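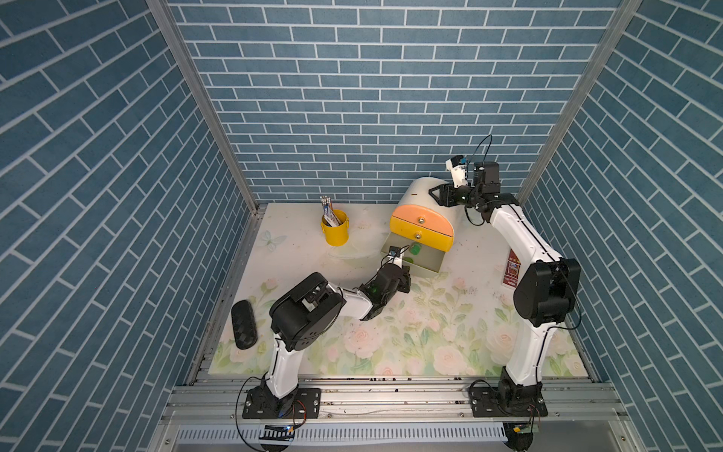
The drawer job at Kindier: two arms, one small cabinet, roses on the table.

Open the drawer. Put the thing in. Shut it. Go again.

That's the morning at Kindier, and most of the afternoon too. Moushumi Ekanayake has done this 63 times since breakfast and she's not bored yet, or says she isnt. She sits with a pair of handles clamped to a desk, and whatever her hands do, the arms do. Left hand, left arm. Right hand, right arm. No keyboard. No code, not at this stage anyway.

"People expect a joystick," she says. "It's more like wearing very long gloves. Bad gloves."

Each go is saved. Joint angles, grip, pictures from the little camera up on the gripper. Get enough good ones and a program learns to copy the lot, and after that (so the plan runs) the arms manage the drawer with her hands in her lap. The target for this task is 386 good runs. Good meaning clean. A knock on the cabinet, a dropped item, a long dither in mid-air, all binned.

Dithering is the big one. Humans stop and think. Scratch a nose. The machine copies that as well, happily, and then you've got a robot that hangs over a drawer for four seconds for no reason whatsoever. So Ekanayake has learned to keep moving, slow and steady, even when she's not sure. Especially then.

I had a try. Awful. The drawer has a round brass knob, lovely thing for fingers, misery for a gripper. Come in too high and you slide off. Too low and you're shoving the front panel. No feel in the handles at all, so you judge it by eye, and my eye is rubbish it seems. Took me nine goes to get it open once. She was very nice about it.

The cabinet is small, cream on top and curved, yellow-orange at the front. A yellow pot of pencils stands next to it. The floral table top stays, and so do the blue brick walls. Ekanayake likes a busy background. Train on a bare white bench, she says, and the thing falls to bits the first time it meets a tablecloth.

Two arms are harder than one. Obvious, but you dont feel it until you're in the chair. One hand works the drawer, the other has to be somewhere useful, or at least out of the way. New operators forget the spare arm completely and drive it into the furniture.

Money is tight-ish. Kindier rents its handles from Dobos, and the training software is Ruveo, paid by the hour. A full session lasts 40 minutes, then a break, wrists being wrists.

Next up in July is a two-drawer version, top one first. She wants 893 runs for that. Has she worked out how many days that is?

"No," she says, and reaches for the handles. Drawer's open again.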